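4.2 Shelf trials

The second set of trials compared the two end effectors in a confined space. The Ekgate parallel gripper and the Song multi-fingered hand had performed much the same on the open table (Section 4.1), and we wanted to know whether that would hold once there were walls on both sides of the object. The same arm, wrist mount and controller were used throughout. Only the end effector and its grasp library were changed between blocks.

Each end effector completed 30 attempts. An attempt began with the arm at its home pose and ended when the object had been lifted clear of the compartment floor and held for 5 seconds, or when the operator pressed stop. Contact with a divider was logged but did not end the attempt unless the force limit at the wrist was reached. Objects were moved between attempts according to a list drawn up in January, before either end effector had been mounted, so that the order could not favour one of them.

Fruit was chosen as the main object class. Its rounded shapes give a parallel gripper little flat area to close on, and the colours stand out well against a white shelf, which kept segmentation errors low. Figure 4 shows the Song hand holding a red fruit in the centre compartment, as seen from the head camera.
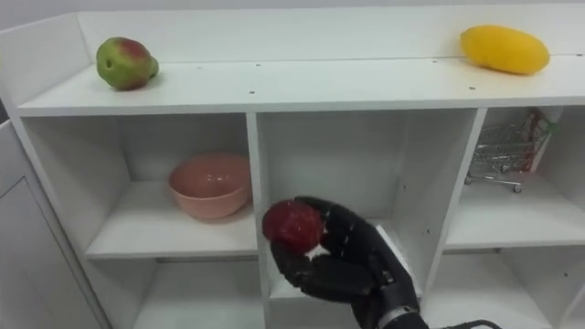 Figure 4. Grasp in the centre compartment with the multi-fingered hand, head camera view.

Thịnh Từ, commenting on an earlier draft, objected that a head camera is a poor judge of a grasp like this one, as the fingers hide much of the contact area and a weak hold can look the same as a firm one. He suggested that success be decided from the wrist force reading alone. We kept the timed hold as the main measure, but we accept the point about contact and have added the force traces to the supplementary material.

The hand completed more lifts than the gripper in the side compartments and fewer in the centre one. Most of its failures there happened on approach - the thumb needs room to open, and the planner often could not find a path that kept it off the divider. The gripper's failures came later, after closing, when the object rolled out between the pads. Slowing the closing speed helped the gripper a little and made no difference to the hand.

Swapping the controller for the Rundurar unit changed the approach times but not the ranking of the two end effectors. Those results are reported separately in Section 4.3.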